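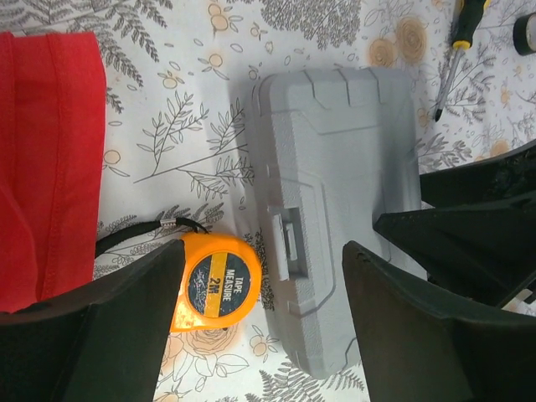

Ticket 2000: Sterkar cell, right gripper closes off centre
Raised by: Duygu Dağdelen
Status: open, waiting for part

Fault
Right gripper on the tool-sorting cell stops short when closing. Controller gives code 38 and holds the arm. Left gripper is fine.

Log
09:15 Restarted the controller. Code 38 came back on the first close.
09:40 Homed both grippers with nothing between the fingers. Left homed. Right timed out after 13 seconds.
10:05 Checked the wrist cable at both ends and reseated the plug. No change.
10:30 Put the closing force back to the Hyun default of 15. The old setting had been lost in the October update. Code now comes up less often, but still comes up.

The pliers and the thin screwdriver shafts are the items to test with, as they need the fingers to meet squarely.
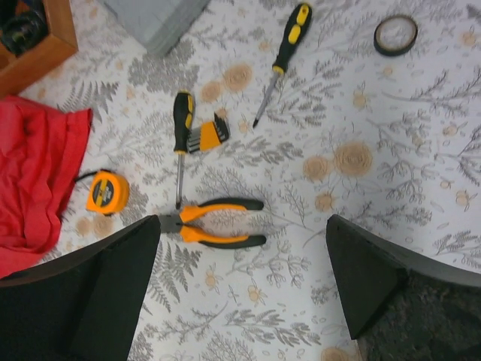 The tape measure is wide enough that a small offset won't show, so don't pass the cell on that alone.

11:20 Took the finger mount off. One dowel pin is worn. Refitted it for now and set the cell to half speed.

Next
New pin ordered from Rerken. Fit it, home both sides, then clear the code and close this ticket.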